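**Product page last changed 28/08/2018. If you bought a Ridimlow before that, read the part about the release first.**

# Ridimlow Hand Gripper, two-finger

The Ridimlow is a gripper you hold in your own hand. Your arm does what a robot's arm would do, the jaws do what a robot's jaws would do, and later on a real machine gets to learn from your mistakes. We sell it singly or as a left and right pair. It goes well with soft things: cushions, towels, folded clothes, the stuff that makes rigid grippers look foolish.

It is also the product that spent part of this summer refusing to let go of things, and we'd sooner tell you that ourselves than have you find out with a pillow stuck to your wrist.

## What went wrong

The first 300 units shipped with a return spring from our old supplier. The spring was fine. The seat it sat in was a hair too shallow, and after a long session of squeezing thick cloth the spring could ride up over the lip and stay there. The trigger came back. The fingers did not.

On a hard object this is a nuisance. You pull, it slides out, you say a word. On fabric it is worse, as cloth bunches up behind the slots and the harder you pull the better it holds. Fitzgerald Lindqvist on our bench managed to lift a full laundry bag with a jammed unit and walked it around the building, which he described as a load test.

The safety side is less funny. Two customers freed a jammed finger by prying with a screwdriver, and in both cases the spring came back down all at once with a thumb nearby. Bruises only. We would like to keep it that way, so:

- **Don't pry the fingers apart.** Not with a screwdriver, not with a spoon.
- Put the tool down on a table before you do anything else.
- Press the release tab on the underside and hold it in while you ease the cloth out sideways.
- If there's no tab on yours, you have an early unit. Stop using it and write to us for the swap.

## What we changed

The spring seat is deeper and has a proper wall. The tab is new. We also dropped the closing force on soft goods from 200 to 155 on the dial, after learning that most people turned it to the top on day one and left it there. The dial still goes to 200. You just have to push past a stop to get there, and it makes a disapproving click.

Deming Jia ran the new seat through the same cloth routine that broke the old one and could not get it to jam. He then tried wet denim, dog blankets and a bath mat, and got bored.

## What you get

| Part | Ridimlow single | Ridimlow pair |
|---|---|---|
| Gripper with fingers fitted | 1 | 2 |
| Spare spring | 1 | 2 |
| Small cross-head driver | 1 | 1 |
| Printed release card | 1 | 1 |

The driver is for the body screws. See above regarding thumbs.

The Montoya wrist strap is sold separately. It fits old and new units, though it has to come off before you can reach the tab, a fact that came to our attention after we had ordered the straps. A shorter one is on the way.

## Working with cloth

Take flat items by an edge or a corner and close slowly. Padded things should go in no deeper than the front half of the fingers. If the cloth has loose trim, lace or fringe, keep it out of the finger slots, and check them every so often for thread. Thread in the slots was behind most of the jams that weren't the spring's fault, and we know this from picking it out with tweezers.

Keep a clear spot nearby where you can set the tool down in a hurry.
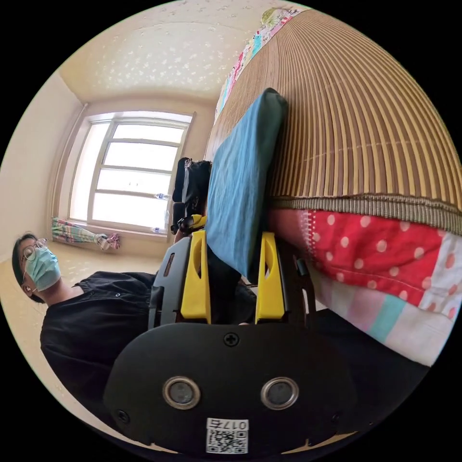
Paloma Blackwood wrote in to say that the swap unit came quickly and the tab does work, but that she presses it by accident when she changes her hold, and has now dropped the same cushion more times than the old one ever trapped it. Could it be made stiffer?

It could, and it has been. Units with a Mestitz label on the box have the stiffer tab. If yours has the soft one, ask for the tab kit, which is free and takes one screw.

## Swaps and returns

Early units are swapped at no charge, with or without the box. Please don't send one back with something still clamped in it. We have a shelf of other people's socks and no good way to tell whose they are.

Write to Anitha Thampi at the Susier parts desk with your order number and whether you have a left, a right or both.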